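The Gauge at Keltwood

Print this story | E-mail this story

The gauge at Keltwood had two scales. The left one was in feet and belonged to the water district. The right one was in the old units of the Metell Company, which had built the dam and then gone out of business, and no conversion table had survived.

The keeper read both at six in the morning and six in the evening. The left figure went on the yellow form and the right figure on the white form. The yellow forms were collected every month. The white forms went into a steel cabinet in the pump room, in order of date, and stayed there.

On the first of January the left scale read 88 and the right scale read 201. These were normal values for the season. On the second the left scale read 88 and the right scale read 199.

The keeper wiped the glass and read it again. Both scales were engraved on the same brass plate and shared one pointer. A change on one side required a change on the other. The keeper wrote down 199, initialed it, and went to grease the gate screws.

By the end of the week the right scale had dropped to 100. The left had not moved. The reservoir looked the same as it always did in winter: gray, with a skin of ice along the north bank. The spillway was dry. The keeper measured the brass plate with a steel rule and found the engraving where it had been the week before, to the limit of the rule.

The manual was a Kanix reprint of the Metell original. Section 4 covered the left scale. Section 5 covered the right scale and consisted of one paragraph. It said that the right scale should be read twice daily, that it did not measure the water, and that the keeper should telephone the town of Paul if it fell below 100.

There was no town of Paul in the directory. The district map showed a reservoir in that part of the valley, and the contour lines ran down under the blue and met at a place where two roads would have crossed.

The keeper filled out the yellow form, then the white one. At six in the evening the pointer stood at 88 on the left. On the right it stood a hair under the line – less than the width of the engraving.

The telephone in the pump room had a dial and a paper card with one number on it, typed. The keeper had always taken it for the serial number of the set. It rang four times before someone picked up, and there was a sound behind the voice like a kitchen with several people in it.

"Keltwood," the keeper said. "Evening reading."

"Go ahead," said the voice. "We have a pencil."

Contact the editors | Copyright, all stories remain with their authors | Back to top
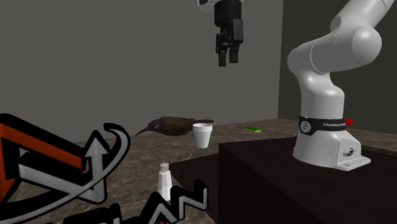

White robot arm on a dark table, computer rendering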